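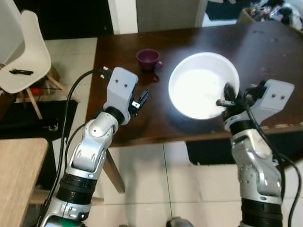 Lista de verificación: zona de comedor y office
Centro Cesdale, edificio Furnden
Ficha n.º 554
Periodo: noviembre
Inspección realizada por: Blandine Guérin
Revisión: Régis Arnaud

Criterios de calificación: C (conforme), CO (conforme con observaciones), NC (no conforme).

1. Mobiliario

1.1 Estabilidad de la mesa y fijación de las patas: C
1.2 Estado de la superficie: CO
Comentario: mesa de madera marrón oscuro, con zonas desgastadas de tono más claro en el borde delantero. No se han detectado astillas al tacto. Se propone repasar el barniz antes del cierre del ejercicio.
1.3 Sillas: CO
Comentario: la silla blanca de plástico con patas de madera clara tiene un objeto pequeño de color negro sobre el asiento. Los asientos deben quedar despejados al término de cada turno.

2. Suelo y zonas de paso

2.1 Baldosas sin roturas ni piezas sueltas: C
2.2 Objetos en el suelo: NC
Comentario: objeto pequeño de color rojo bajo la silla. Retirar.
2.3 Alfombrilla negra bajo la mesa: CO
Comentario: comprobar que los bordes permanezcan planos y que no invada el paso.

3. Vajilla

3.1 Taza de cerámica morada, asa y borde: C
3.2 Cuenco blanco, cara interior: C

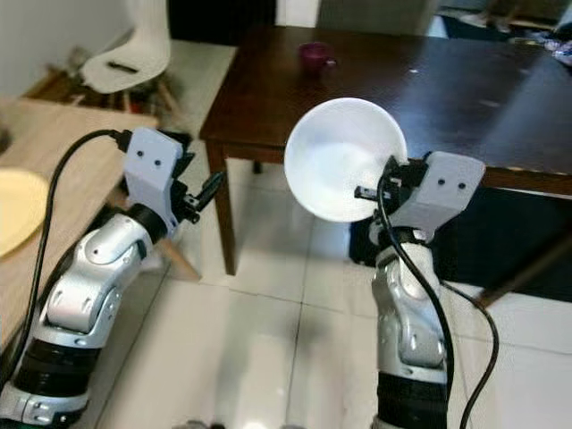
Comentario: interior liso y borde fino. Toda pieza con desconchones o fisuras deberá retirarse del servicio y anotarse en el registro de bajas, conforme a la instrucción interna Tanosard.
3.3 Existencias de reposición: C
Comentario: 200 piezas en almacén, suministradas por Brunet. No procede nuevo pedido.

4. Medidas correctoras

4.1 Retirada de objetos del suelo y del asiento. Responsable: personal de turno. Plazo: 2 días.
4.2 Repaso del borde de la mesa. Responsable: mantenimiento. Plazo: 2 semanas.
4.3 Verificación de la alfombrilla en la próxima ronda, a las 8:30, antes de la apertura del comedor.

Resultado global: conforme con observaciones. La no conformidad del punto 2.2 se considera leve y no impide el uso de la sala.

Firmado: B. Guérin
Visto bueno: R. Arnaud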